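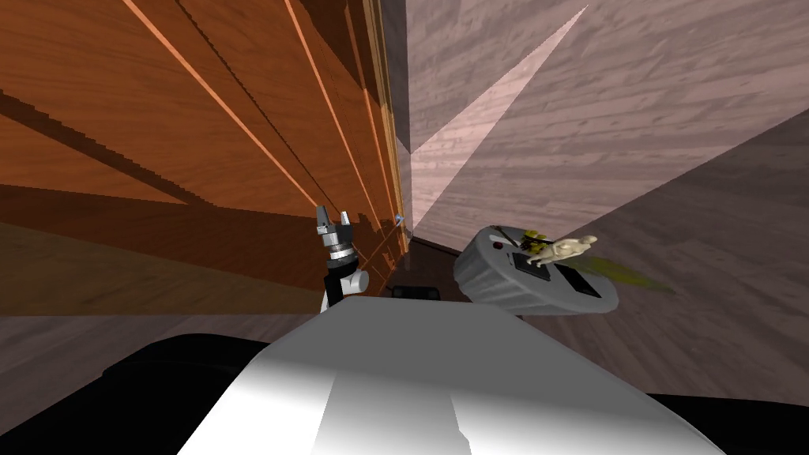 Simulated room, gripper beside the wood panel, grey device and two figurines to the right.

Setwood simulation rules group, notes of the meeting on 30 Apr 2023

I took the notes again, so shout if I've got you wrong (yes, on a Sunday, thanks everyone for turning up!).

Last minutes: agreed, once I'd fixed the spelling of Skalik.

Naming scenes. We went round this for ages. I still like plain words, Betancur want codes, and we've settled on both: a code first and then a short plain name that anyone can read. Old scenes keep their names until November.

Tilted views. I asked if a run should count when the robot's view is well off level. Agreed that it does, as long as the tilt is written in the log. Straightening the pictures afterwards is out.

Small items near the arm. Figurines and the like must be on the scene list before a run starts. Rule 2 now says so, and I'm to tidy up the wording.

Run limits. Clusten asked for 1000 runs per scene and we said 70 for now. I think that's plenty, but it's noted that Clusten don't!

Log 211 has no tilt entry. It stays out of the shared set until somebody fills it in.

Actions: me, rule 2 wording and the new log sheet. Skalik, log 211. Betancur, the list of codes.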